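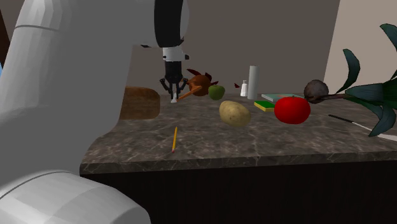
Fagerlund Grip Testing is a small company that compares grippers, arms and controllers for firms who must choose between them. We do not sell any of these products ourselves. A customer comes to us with a task and a budget, and we tell them which equipment can do the task and where it will have problems. Much of the first work is done in simulation, on a kitchen counter in dark veined stone, with a two-finger gripper working above objects that have very different forms. A potato, a pencil and a sponge ask for different things from the same pair of fingers, and a gripper which looks good on paper can be quite clumsy when the next object is thin and lies flat.

How we started

The company was founded by Marit Rustad and Holger Aasen, who before that worked together at Lerkton, a packaging firm. They had bought an expensive gripper there after seeing a very nice demonstration, and then used a whole summer to learn that it did not suit their goods. Holger began to write down every failed grip in a notebook. The notebook became a spreadsheet, the spreadsheet became a test method, and other firms started to ask if they could borrow it.

How we work

All our comparisons begin with the same programme, which we call Biven. It has 90 grasping tasks, and each gripper gets the same start positions and the same time limit. We keep the arm and the controller fixed while we change the gripper. When we compare controllers, we do it the other way round.

After the simulation we choose 13 tasks and repeat them with real equipment in our workshop. The results do not always agree, especially for soft objects and for anything with leaves. We report both sets of numbers side by side, and we write down our own opinion separately, so that the customer can disagree with us.

Every report contains the failed attempts too. Some suppliers have complained about this, but we will continue to do it.

Who we are

Marit leads the company and is usually the person who answers the telephone. Holger is responsible for the test method. Gøran Ljungberg builds the simulated rooms and mounts the cameras in the workshop, and he can tell you more about lighting than you wish to know. Lovisa Nordin writes the control software. Niamh Keogh joined us in July to take care of the reports and of our customers in Ireland and Britain, and she has also corrected the English on most of these pages (not this one yet).

Visit us

You are welcome to bring your own objects. Please write to us first and tell us the weight and size of the largest one, and if it may be damaged. The workshop is closed in the last 2 weeks of July.

Page updated 27/01/2022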